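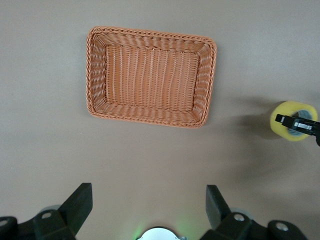 Fig. 1. Woven basket with a braided rim, on a tabletop.

Who Gets Named? Court Reporting in Two Local Papers
Mwajuma Koech, Journalism and Law module
Submitted 16/12/2022

I got hooked on this topic after sitting in the public gallery at Pokcombe courthouse for one morning. Eleven hearings went by before lunch and only one made the news!

For the project I read 100 crime stories from the Pokcombe Hemer and the Pravham Hemer, which share an owner but have separate newsrooms. I noted whether each story named the defendant, whether it mentioned past convictions, and whether the paper ever went back to report the outcome.

Results
The defendant was named in 59 stories. Past convictions came up in 46, often in the first paragraph — even when the earlier case was for something minor like an unpaid fine. Follow-up was much thinner, and dropped charges got a line or two at most.

The Khaemba case was my favorite to trace. The arrest story ran on page one in January. The dismissal was a 400-word piece well inside the paper, and it was really well written, so I wish more people had seen it.

Limits
I coded everything alone, and I couldn't get the Pravham print archive, so those stories are web versions only. Next term I'd love to interview the reporters.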